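# Two weeks with the wrong gripper (and then the right one, maybe)

17th February

So I finally did the thing I've been promising to do since August, which is sit down and compare the two grippers properly before spending any money on a second arm. If you've been reading for a while you know I've been going back and forth on this forever. Gitach makes a slim parallel gripper with toothed fingers, Trundham makes a chunky one that looks like a lunchbox with jaws, and people who own one of them will not shut up about how bad the other one is.

I don't own either in real life yet! Everything in this post happened in simulation, on my old desktop, with the fan screaming. My friend Rianne Peeters talked me into it. She'd already built a two-armed robot model for her own project and let me bolt whatever I wanted onto the wrists, so I figured I'd put a different gripper on each side and drive them around the same room. Left arm gets the boxy one, right arm gets the ribbed one. Same controller, same head camera, same slightly ugly apartment.

The room is one of the stock ones that comes with Sustbridge, and I'm weirdly fond of it now. There's a counter with a green cloth on it and a bunch of odds and ends to grab, and a dark bin on the floor that I used as my main test target. The job was simple: reach over, hover, line up with the light gray bit that sticks out near the top of the bin, close, pull. I ran 600 attempts, split evenly between the two arms, and let most of them go overnight.
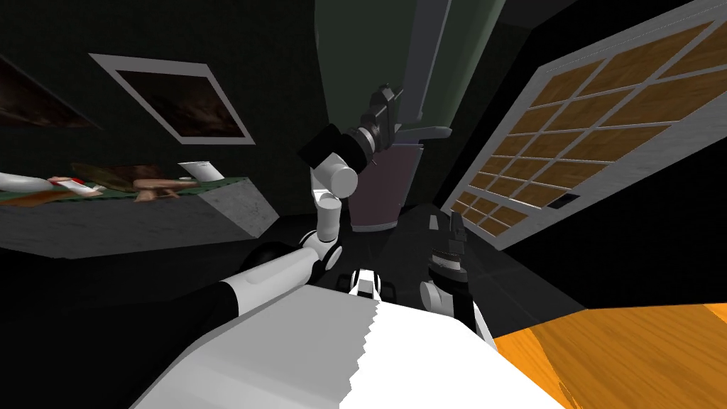 Sim Diary, No. 14

The view is from the robot's head, and yes, it's tilted like that the whole time I'm leaning over toward the bin. It took me two evenings to stop tipping my own head sideways at the monitor. That's the left arm reaching, with the Trundham on the end, and the Gitach is waiting over on the right with its fingers up. I kept both arms in view on purpose because I wanted to see how much of my picture each gripper eats up, and wow, the arms themselves are the bigger problem. When the left one swings up to the bin, the wrist sits right across part of the thing I'm trying to look at.

Okay, results. Out of 600 tries, 371 ended with a grip that held through the pull. I was hoping for better, but a lot of the misses were my fault and not the hardware's. I had the closing speed way too high for the first chunk of runs and the jaws were knocking the target away before they got hold of it.

The boxy gripper was the easier one to drive. It's short, so when I told the wrist to go somewhere, the jaws ended up pretty much where I pictured them. With the long toothed fingers I kept coming in too close and bumping the side of the bin with the tips (so many times, oh my gosh). Once I added an offset for the finger length, things calmed down a lot, and for the small stuff on the counter I ended up liking it better. The ribs seem to help when you only catch an edge. I say "seem" because contact in a simulator is a bit of a fairy tale, and I don't totally trust what mine says about friction.

I also swapped controllers halfway through, from the default one to Farouk, which Rianne uses. It was smoother right away. The elbow quit doing that little shimmy near full reach, and I could nudge the wrist without the whole arm deciding to rethink its life. The setup was annoying, though. The joint limits are in a separate file that gets overwritten every time you reload the robot, and I lost a whole Saturday-sized pile of hours before I figured that out. Keep a copy somewhere else!

Where I've landed for now: Farouk stays, the Trundham goes on my shopping list for the big stuff, and the Gitach gets another round with slower closing and a second camera on the wrist. I really want that wrist camera. Guessing at depth from the head view alone is making me crazy, especially when everything I care about is behind my own forearm.

If you've got either of these on a real arm, please leave a comment and tell me how loud they are. I live in an apartment with thin walls, and the spec sheets don't mention noise at all.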